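About Wulik

Wulik is a small household skills school, and we teach the things most of us were expected to pick up by watching somebody else do them. Folding, sorting, making a bed, changing a duvet cover without ending up inside it, getting a week's washing off the airer and into the right drawers. We love this stuff! We think it deserves a proper room, a good table and someone patient to show you how.

We began in a single bedroom above the Balley building, with one double bed, one wobbly airer and a bag of odd socks. Wing-sze Hsueh had been showing her neighbours' teenagers how to get ready for living away from home, and the word got round faster than she'd planned for (the bed, bless it, lasted two winters). We now have 9 practice rooms on two floors, each one set up like a real bedroom, and over 2,000 people have been through them. Some come for a single morning and some have been back so often that they know where we keep the biscuits.

What we teach

Our longest running class is Beds and Bedding. You'll learn to strip a bed, put on a fitted sheet so that it stays put, and fold a quilt in thirds so it sits flat at the foot. We finish with hospital corners, which people groan about beforehand and then show off to their families at home.

Clothes Off the Bed came next, and it's the one we get the most letters about. Nearly everyone has a pile. It starts as a jumper and a pair of trousers and by February you're sleeping next to it. We begin with dark things, as they're the hardest to tell apart when they're bunched up: pick the item up, give it a good shake, find the shoulders or the waistband, and lay it out flat before you fold anything. After that come shirts, knitwear and the dreaded fitted sheet again, for anyone who'd like another go.

Then there's Small Rooms, which is for children and whoever looks after them. It's noisy and cheerful and we get through a lot of squash. Children learn to make their own bed, pair socks and put pyjamas somewhere they'll find them at bedtime.

Our rooms

We don't do plain white hotel linen. People learn better on the sort of bedding they have at home, so ours is bright, patterned and a bit mismatched, and much of it was given to us. At the last count the linen cupboard held 200 covers, quilts and blankets, including stripes, spots, flowers, a great many cartoon characters and one tartan throw that sheds on everything. The Chang room has the biggest windows and is lovely for morning classes. The Vostex room is the warmest, so book that one if you feel the cold.

Coming along

Classes start at 10 in the morning and at half past 6 in the evening. Wear something you can kneel in. You're welcome to bring your own washing, clean please, and plenty of people do, as it means going home with the job done. Tea is free, and the kettle is on the landing. If stairs are difficult, tell us when you book and we'll put you in one of the ground floor rooms.

We keep a book by the door for comments, and we read every page of it.
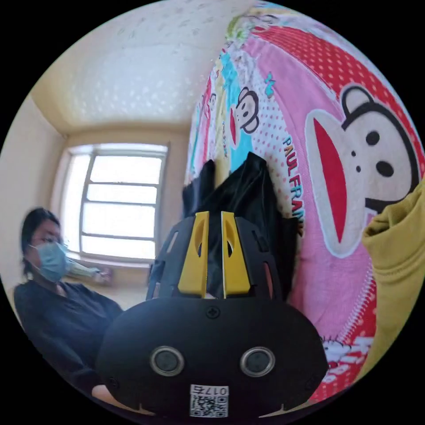

Wing-sze Hsueh would like it added that a quilt with a big character on it is the easiest kind to learn on, as you can always tell which way up it goes, and that she still tells every new class to get the clothes off the bed before they touch the covers.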